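Red arm joins the toy sorters at Dremetti

The returns room at Dremetti, the Estness toy distributor, has a new hire that doesn't take lunch. Since July a robot arm from Gaden has been picking through mixed toys — a job that used to fill the whole morning shift and most of its conversation.

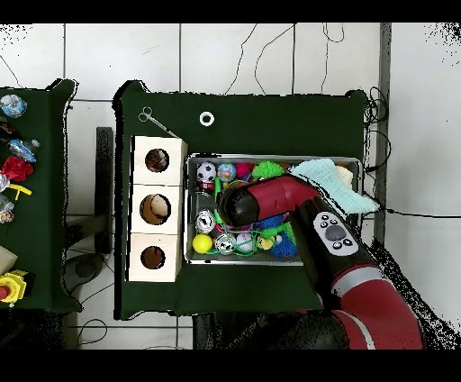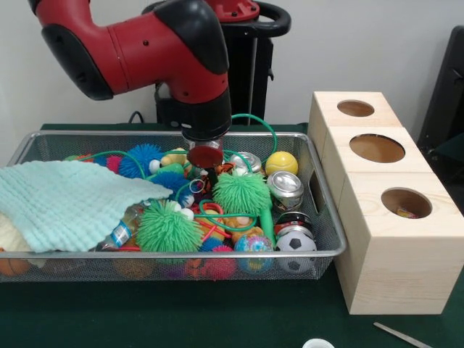 Red arm, tray of toys, towel.

Will anyone lose their job?
Dremetti says all 30 sorters are staying, with most moving to inspection and repair. The company wants 2000 toys a day through the room by winter, and people will still handle anything sticky.

Staff got one concession: the arm stops at noon, so they can eat without the whirring. Lacerda, which runs a rival warehouse across town, still sorts by hand and says it is watching with interest — and hiring.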